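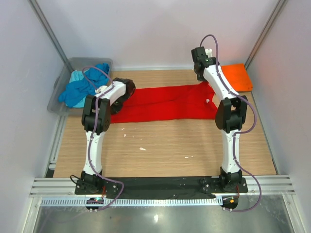

Folding is my favourite part of laundry, and I will happily defend that to anyone! Give me a clear table, a cup of tea and the radio, and I can lose a whole evening to it. The trick that changed everything for me is embarrassingly small. Before you make a single fold, lay the piece out flat across the middle of the table and spend a few seconds on it. A red garment stretched out sideways on a light wood-grain tabletop, with soft wrinkles still running through it and the little white tag showing near one end, is at exactly the stage where most of us rush ahead and start folding. Don't! Those wrinkles will be pressed right into your stack, and you'll meet them again when you get dressed. Take hold of both ends, give a gentle tug, then smooth outward with the flat of your hand.

Here's the rest of what I do, in no strict order, with a few things readers have sent in.

Find the tag first
Tags are wonderful. On most tops the tag sits at the back of the neck or low on a side seam, and on pants it's usually at the back of the waistband, so it tells you which way round you are before you've untangled anything. I lay tops face down with the tag at the neck end, and I do it the same way every time. My hands know the rest. If you've cut your tags out (I have a scratchy-neck person at home, so half of ours are gone), a single stitch of coloured thread inside the back neckline does the same job.

Wipe the table down
Do this before the clean clothes come anywhere near it. Crumbs, bits of fluff, the confetti of a tissue that went through the wash in somebody's pocket... pale specks barely show on a light table and then turn up beautifully on anything red or navy. A barely damp cloth, then a dry one. If you've already laid something down and noticed bits around it, lift the piece straight up and shake it over the floor. Sliding it along the tabletop only picks up more.

For the tissue disaster itself, don't go at wet clothes with a lint roller. Let everything dry fully, shake it hard outside and then use the roller. You'll use a third of the sheets.

Long sleeves
Face down, smooth from the centre out. Bring one side in, a third of the way across, and lay the sleeve back down along the body so it points at the hem. Same again on the other side. You should have a long, tidy strip. Fold the hem up to just short of the collar, then fold in half, or in thirds if your drawers are deep and you like things standing on edge.

Where people come unstuck is the sleeve. If it crosses over to the far side you get a lump in the middle and the whole stack leans. Keep each sleeve on its own side and it stays flat.

Pants, leggings and trackies
One leg on top of the other, seams matched, and then tuck in the little point that sticks out at the seat. That point is why your pants stack looks messy! Tuck it in and you've got a proper rectangle. Fold the cuffs up to just below the waistband, then in thirds. Leggings can be rolled after that if you're short on space, though I find rolled ones creep open in the drawer.

A bin for the waiting pile
I keep a plastic bin at the back corner of the table for whatever is next in line. See-through or nearly see-through is best, so you can spot the one thing you're after without tipping the lot out. Two rules for it. Only dry things go in, and it gets emptied the same day. A bin of crumpled clean washing that sits until the weekend is just a second laundry basket, and I've owned a few of those.

Sort by colour in the bin if you like a bit of order. I don't bother. I sort by person, and the colours look after themselves.

Use a folding board if you love matching stacks
A flat board makes every T-shirt come out the same width, and it's so satisfying. You can buy one, but a piece of stiff cardboard cut to 2 cm narrower than your shelf or drawer works a treat. Lay it in the middle of the back, just below the collar, fold both sides over it, slide it out, fold up. Round the corners off with scissors so they don't catch on knits. Mine lives leaning against the wall behind the table, and it's lasted years with one re-cover of packing tape.

Kirstin Baxter wrote in to say she uses an old flexible cutting mat for the same job and rolls it up afterwards. I tried it on my kids' pyjamas and it's brilliant. The thin plastic slips out far more easily than cardboard does.

Raise the table if your back complains
A kitchen table is a bit low for standing work. I timed one of my bigger sessions in July, when it was all flannelette and thick jumpers, and it took me 85 minutes, most of it hunched over. Now I fold at the bench, or put risers under the table legs. Try this: stand up straight, bend your elbows, and see where your hands fall. The surface wants to be a little below that.

You need less room than you'd think, too. A clear strip 600 mm deep does an adult shirt comfortably if you lay it sideways, with the collar to one hand and the hem to the other. I resisted this for ages because I'd always folded with the collar at the top, but it saves all that leaning across the table.

Things I don't fold
Fitted sheets. I know there's a method and I know it works. I fold mine into a rough square, put it inside its own pillowcase with the flat sheet, and it's off to the cupboard. Sports socks get paired and dropped in a drawer. Anything linen goes straight on a hanger while there's still a touch of damp in it, and you can skip the iron most of the time.

Good wool jumpers do get folded, always. Hangers leave those awful shoulder bumps.

If a crease has already set
Mist it lightly with water from a spray bottle, smooth it with your palm and leave it flat until it's completely dry before you fold. For cotton, that fixes all but the worst. For the worst, hang it in the bathroom while somebody has a long shower, then lay it out and smooth it again. Check the care tag before you try any of this on silk or viscose, which can mark.

Putting away
Carry the stacks with one hand flat underneath and the other on top, and put them away from the bottom drawer up so you aren't bending last, when you're tired. My record is 17 shirts in one stack, carried down a hallway past a dog. I wouldn't recommend it, but they all arrived!

Next time I'll be getting into tea towels and bath towels, including the hotel fold for narrow shelves. If you've got a good way with fitted sheets that takes under a minute, please send it in and I'll give it a proper go.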